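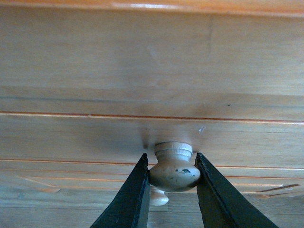

Page 2 of 5

Teaching a drawer pull by hand or by remote: which one do I start with?

Posted by plestari_shed

Hi all, and thank you in advance for putting up with a long post! I've been working through the beginner path for teaching an arm by showing it what to do, and I've reached the part where you pick a real piece of furniture. Mine is a pine chest with round knobs. The job is simple to say out loud: reach, close on the knob, pull the drawer open, let go. Then later on I want it to put a marker away in the drawer, but one thing at a time.

I have done 40 recordings so far. Half were me holding the arm and walking it through the motion, and half were me on the remote handles from a chair on the other side of the room. The hand-guided ones look lovely when I play them back, smooth as butter, but when the arm tries it alone it closes too early and slides off the round part of the knob. The remote ones are jerky and slow (I am not a natural), and yet the arm copies those a bit better. That seems backwards to me. Should I throw out one set? Should I keep mixing them? And how much do you all change between tries? I've been starting from the very same spot every time because it felt tidy.

Oh, and I'm on the Nilside handles with the stock fingers, if that matters to anyone.

langlois_bench

Welcome! You are further along than you think, so please don't throw anything out yet. Put the two sets in separate folders and train on each one alone before you decide.

My guess about your puzzle is this. When you hold the arm yourself, you feel the knob through your own hands, and you make all sorts of tiny fixes without noticing. You may also be leaning into the wrist camera's view, so your sleeve is in the recording and then gone when the arm works alone. Play a few back from the wrist camera only and look for yourself in them. With the remote you have nothing to go on but what you see, so you slow down right before closing, and that slow part is exactly what the arm needs to copy.

For the knob, teach it to go past the fat part. Come in with the fingers open wide, one on each side, keep going until the tips are near the drawer front, and only then close. Round knobs with a narrow neck are kind to you if you get behind the head, and miserable if you pinch the front. Watch out for the knob on the drawer below, too, if you have one. Mine used to get grabbed by mistake whenever the arm came in low.

And do please move your starting spot! A little left, a little high, a little too close, turned a few degrees. I know it feels messy. If every recording starts in the same place, the arm has no idea what to do when it finds itself two inches off. I'd also record some where you miss on purpose and then back up and fix it.
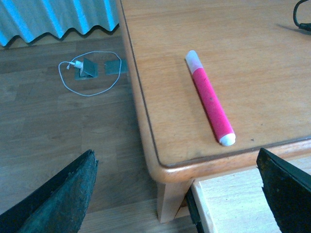 Marker near the rounded front corner, seen from the wrist camera.

When you get to the marker, the same idea goes double. Lay it at a different angle each time, sometimes near the edge and sometimes well back. Keep your own loops of cable where the fingers can't snag them. I lost a whole evening of recordings to a charger cord once, and I still grumble when I think of it.

somell_kitchen_table

Agree with everything langlois_bench said, just adding my bit on the head camera.
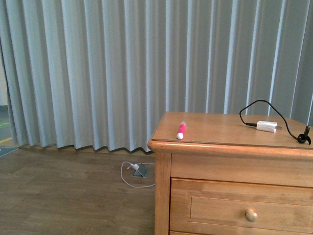
I started with only a wrist camera and had the hardest time with putting things away, because once the fingers are close to the drawer you lose track of the rest of the furniture. A second view from up high fixed most of it for me. You want the top and the front face both showing, so the arm can tell where the marker is and where the knob is at the same moment. A pink marker on honey-colored wood is about as easy as it gets for that, so if yours is brown or tan I would swap it for something loud while you're learning. Check that the knob doesn't wash out where the light hits it. Draw a curtain if you have one, and record a few in the morning and a few after supper so the arm gets used to both.

Also, don't chain the jobs too soon. Teach the drawer, get it boring, then teach picking up the marker, then join the 2 together. I tried the whole thing in one go and ended up with an arm that opened the drawer beautifully and then opened it again.

plestari_shed

Oh my goodness, the sleeve! I just looked and it's there in nearly every hand-guided one, a big plaid cuff. Off to redo them with my arms out of the way and the starting spot moved around. I'll come back and post how the marker goes once the drawer is behaving. Thank you both so much!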